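Skollby Wrist Kit – evaluation recordings

Version notes and data card. Last changed 24 June 2019.

What this is

Recordings made while we reviewed the Skollby wrist kit, a small camera and mount sold as an add-on for light robot arms. We bought one kit at list price and ran it on the arm in our Emholm workshop during May. The written review is kept separately in review.txt. This folder holds the stills and the logs behind it.

Contents

stills/ – 2000 color stills, sorted by session
logs/ – one text file per session, with joint angles and time stamps
settings.txt – exposure, white balance and focus values as set in the Skollby tool
skip_list.txt – stills we left out of our own scoring

There are 27 sessions. Session 3 has stills but no log, as the logger was not started.

Setup

The camera bolts to the wrist with the bracket from the box. Focus is set by hand with a ring and then locked with a small screw. Fitting it took us longer than the printed guide says, mainly on account of the cable, which has to be routed before the bracket is tightened. Exposure was left on automatic for most sessions. See settings.txt for the ones where it was fixed.
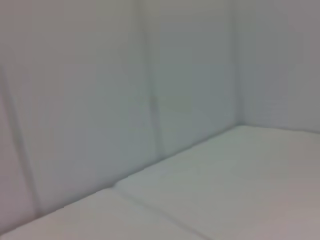

Plain, pale surfaces are the hardest material in the set. Edges are faint, and a soft still gives a feature matcher very little to hold on to. If you are testing pose estimation, score these separately from the rest. White balance also needs care: the same off-white panel can read as bluish gray on one side of a corner and slightly pink on the other.

Known problems

Sharpness varies. We did not remove soft stills, and the skip list covers only stills that would not open.
Time stamps in the logs come from the arm controller, and the stills use the camera clock. Expect an offset of up to 100 ms.
The Ovton driver reads the stills but ignores the focus value in the header. The Fagundes viewer shows it correctly.

Use

Free for research and teaching. Please do not use the stills as sales material for the kit or for any competing product. Skollby did not pay for the review and did not see it before it went up.

Corrections are welcome – send the session number and the still number with your note.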